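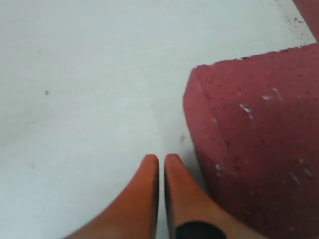 Work surface at Bench 2, white top, with small marks and a brownish smudge.

**Bench surfaces — condition and cleaning, February 2019**

Entry by T. Ikonen. Copied to B. Ehlers and O. Tikkanen.

The white surface at Bench 2 was reviewed following the request from the Prarnville office. Small dark specks are present on the left side, and there is a brownish smudge near the red object. A faint diagonal streak is also present. It has not been established whether this is a seam or a shadow, and it should be checked by hand under the overhead light before anything is entered in the register.

The smudge is to be treated first with a damp cloth and mild soap. Solvent is not to be used until Mr. Ehlers has confirmed the finish with Keltau. The order papers for the top are filed under item 193, but the page giving the cleaning instructions is missing from the folder.

Abrasive pads remain withdrawn from this room. The sheet of fine paper (2,000 grit) in the second drawer belongs to the Partanen job and should be returned to that box.

Wiping procedure, as agreed in November:

- Clear small parts into the tray before wiping.
- Wipe from the back of the bench toward the front.
- Leave the surface uncovered for up to 60 minutes before paper or card is laid on it.

Mr. Tikkanen has asked whether the specks could be lifted with adhesive tape. This is permitted on the left side only, and the result is to be noted below with initials.

Outstanding:

- Replacement cleaning page — request sent to Keltau, no reply at the time of writing.
- Streak — H. Aaltonen to check with a straightedge.
- Cloths — T. Halás has the order form. The last delivery went to the Iltside store by mistake and has not been forwarded.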